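7/27/20

Squad list model, third go. Dasbridge have finally sent the appearance records, all 447 of them, in a spreadsheet that treats friendlies, cup ties and one abandoned match as the same thing. Spent the morning separating them by hand. The eligibility check only cares about competitive caps, so a friendly against Pondum should count for nothing, much as it did on the night.

Reran with friendlies stripped out. 99 players changed status, which is more than I'd like. Five of those are listed as having played for both sides in the same match. Suspect the substitutes' column has slipped down a row. Have written to Dasbridge. Expect to hear in August.
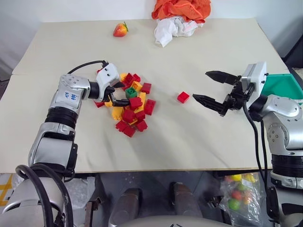

An objection in the margin of the printout, in green ink: you can't throw out the friendlies altogether, half the youth caps were logged as friendlies before the rules changed, and you'll have teenagers turning up with no history at all. Fair. Annoying, but fair. Put the youth matches back under their own code (Y) and left the senior ones out.

Second run: 711 rows after the split, nearly all of them with a date. The ones without are Vududmont, whose club secretary seems to have regarded dates as a private matter.

To do: fix substitutes' column. Ask whether a cap won and then withdrawn is still a cap. Stop saving over the Baxter file, it's the only clean copy.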